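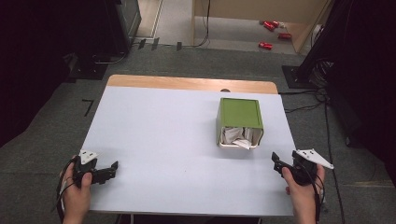
Humura Makers' Society
Minutes of the planning meeting for the open day
Held 2024-05-25 in the upstairs room, Palacios Hall

Chair: Higinio Ocampo
Apologies: two received, both from the Saturday shift

1. Minutes of the last meeting
The February minutes were read and accepted with one correction. The parking charge under item 4 should be $57, not $75.

2. Report on the visit to Zurkeck
Nine members went. The group was shown the teaching area first and the workshop afterward. At the teaching table an operator works with a gripper in each hand, and the motions are recorded so that an arm can be trained on them later. The task set out was a small box with tissue paper in it. Members asked how many recordings are needed for one task. The host said the current set holds 1,759, of which 159 were thrown out on review, mostly for dropped items or a late start.

Several members had expected to see an arm running and were told the Grudilus cell was down for a controller change. The Chair said he had known this two days before and should have passed it on. Noted.

There was some discussion of whether hand teaching would interest the public. Mr. Ocampo thought it would – people can follow it without any background, and they will want to try it. One member said the cables worried her with children present. Agreed that any table of this kind would need a rope on three sides.

3. Demonstration at our own open day
Zurkeck has offered to bring one teaching table and one operator for the afternoon. They need a carpeted floor area, two wall outlets on separate circuits, and an hour to set up. No charge, but we are to cover lunch and the van.

Moved that the offer be accepted. Seconded. Carried, one against.

The member voting against asked that her reason be recorded: the side room is already promised to the clock repair table, and she does not think both will fit. The Chair will measure the room and report by email.

Visitors will be let in to try the grippers in groups of four, five minutes each. Sign-up sheet at the front desk. Under-tens with an adult only.

4. Handouts
The draft leaflet was passed around. The second page uses "robot" for both the arm and the hand grippers and should be changed. The printer quoted $98 for the short run. Approved.

5. Insurance
The current policy covers visitors handling our own equipment. It is not clear that it covers equipment brought in by others. The Secretary will ask the agent in writing before anything is confirmed with Zurkeck.

6. Other business
The projector bulb has been replaced. The key to the back gate is still missing – anyone who used it after the February sale is asked to check coat pockets.

A thank-you letter to Zurkeck was signed by those present.

Actions
Chair: measure side room; reply to Zurkeck once insurance is settled
Secretary: insurance letter; leaflet changes to printer
Front desk team: sign-up sheet, rope and posts

Meeting closed at 4:40 p.m. Next meeting at the same place, date to be sent by email.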